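6/9/19
Cloltach kitchen, brioche again

Third go at the brioche and I'm finally a bit pleased with myself! Kirsten Gunnlaugsson sent down her mother's notes from Vídalín (all in pencil, half of it crossed out) and they want the butter going in much later than I'd been doing it. So I let the mixer run until the dough came clean off the sides, then fed it in a lump at a time. Took ages. Lovely stretchy dough though, like pulling chewing gum.

Flour was the Danance strong white, the end of the old sack. Whole batch weighed 741 g before shaping, which is less than I had written down last time, so either I lost some to the bowl or my sums were off. Split it into one loaf and a few buns, loaf piece 607 g.

First prove in the bowl with a tea towel over, by the window. I went and sat down and very nearly forgot it, there was a thing on about lighthouses.
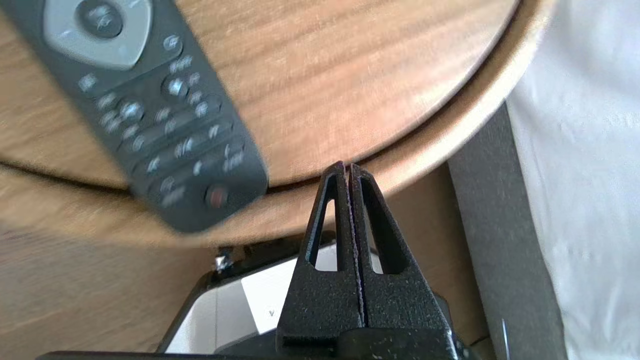 Second prove and bake

Buns puffed up nicely, loaf was slow. Gave it another 37 minutes and then lost patience and egg washed the lot. Buns came out a good deep brown. The loaf has a split down one side and a slightly tight crumb at the bottom, so it wanted longer, I know, I know.

Ginette Lemaire tried a bun and said it was nice but "a bit polite", by which she means more salt. She'd also swap 100 g of the flour for the softer stuff from the Skunthorpe mill. I'm not convinced about the flour, but the salt I'll give her!

Next time: salt up a touch, leave the loaf alone until it's properly over the rim of the tin, and try an overnight rest in the fridge. Need eggs. Also whoever has the small dough scraper, can I have it back please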